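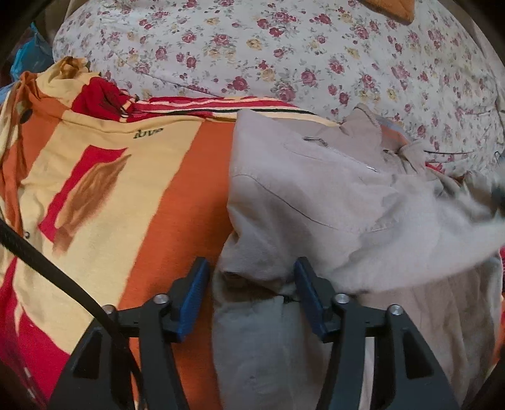
Does the new blurb for the Limcombe story collection sell more copies than the old one? Too early to say, and the numbers I have don't favor either.

Notebook, February, picked up again after lunch.

Old blurb (A) is the one with the night ferry, the locksmith and the missing landlady. New blurb (B) drops the landlady and opens on a question. Tunik ran both on the store page, switching at midnight. Page views came to 1,759 for A and 861 for B. That isn't an even split, and I don't trust a test that can't split evenly. Asked Tunik why. Was told the switch "settles down over time." Noted.

Sales in the same stretch: 9 in all. Tunik's report calls B the winner. On 9 copies! I wouldn't pick a sandwich on that.

Also, the price changed partway through and the report leaves it out. I only caught it from the Timosar receipts.

Reread both blurbs cold at 4 p.m. A gives away the end of the third story, which bothers me more than any click rate. B says "you won't sleep," and every crime collection on the shelf says that. Neither mentions that all the stories happen in one town, and I'd have thought that was the reason to buy the book. Tried a version C with the town in the first line. Reads flat. Second try better, still too many adjectives – cut "sinister" twice.

The Tzanetos reader panel liked B, but the panel got the book free and half the comments are about the cover. Not counting it.

To do:
Get the raw log from Tunik, not the summary.
Hold the price still for the whole run.
Aim for 2,000 views on each blurb before anyone says "winner" again.
Take the third-story spoiler out of A whatever happens.
Check whether the Timosar edition still carries the old back cover. I think it does, and if so we have been testing against ourselves.

C goes in the shared folder tonight. Comments in the margin, please – no rewrites.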